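Jul 24, 2024

So the arms are finally on the same cart! If you've been following along since February you'll know this was supposed to take a couple of weekends, and you'll also know how good I am at estimating weekends.

Quick recap for anybody new. I'm building a two-armed tidy-up robot, mostly at home and partly at the Vutitcombe shop, where I rent a shelf and half a bench. The arms are secondhand. The grippers are my own, version two of a design I've been calling Gritport (it's the name of the folder they live in, and it stuck). The goal is a machine that can pick trash up off a bedroom floor and put it in a wastebasket. That's it. No dishes, no laundry, please stop emailing me about laundry.

Version one of the fingers had wide rubber pads, and they were great on blocks and tennis balls and hopeless on anything flat. You'd watch the pad come down on a candy wrapper and just sort of pat it. Lumturie Kolev, who has the bench across from mine, looked at it for a minute and told me to try something closer to tweezers. I argued with her for a week and then printed a pointed pair, and she was right, so there you go. The new tips get under an edge if there's any edge at all to get under.

The other big change is cabling. I used to run the gripper cable tight along the arm, zip-tied every couple of inches, and every time the wrist rolled past a certain point the connector popped out of its socket. Now I leave a fat loop at the wrist. It looks sloppy and I keep worrying it'll snag on a bedpost, but I've had 22 runs without a dropped connection, and before that I couldn't get through two.

I've also stopped testing on the bench. A bench is flat and well lit and full of lies. Carpet grabs the fingertips, and wrappers sit down into it a little, so the height you want is never quite the height you measured. The bedroom is where all the interesting failures are, so that's where the cart has been living.

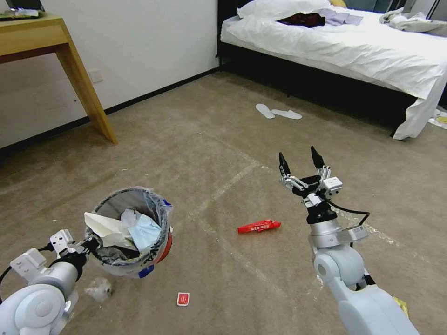
*Right arm open and ready, left arm over by the basket. The red wrapper is my nemesis.*

About that wrapper. Snack wrappers are shiny, they're springy, and the depth readings on them are garbage — half the time the software thinks there's a hole in the floor. My fix for now is dumb but workable: if the depth looks crazy inside a patch of solid color, ignore it and use the carpet height from right next to it. Clear plastic is still a disaster, because there's no patch of solid color to find in the first place. I have ideas (polarizing filter? side light?) and I haven't tried any of them.

The left arm's job is supposed to be holding the basket rim while the right one drops things in. I went back and forth on whether it needed a job at all. Anselmo Bragança thinks I should bolt the basket to the cart and be done with it, and he may get his way. But I like the idea of using whatever basket is already in the room, bag folded over the rim and everything, so the left arm gets a few more weeks to prove itself. The trick is getting the fingers onto the rim without dragging the bag down into the basket with them. I'm coming in slower now, with a softer grip, and it's better... ish.

Next up is a proper test. I want to do 100 pickups on carpet with mixed trash and write down every single one, including the embarrassing ones. I'll post the spreadsheet when it's done. I also need to reprint the left bracket, which has a hairline crack by the top screw, and I'm out of white filament until the order shows up.

If you've gotten a gripper to reliably pick up clear plastic, tell me how in the comments. I'll take anything!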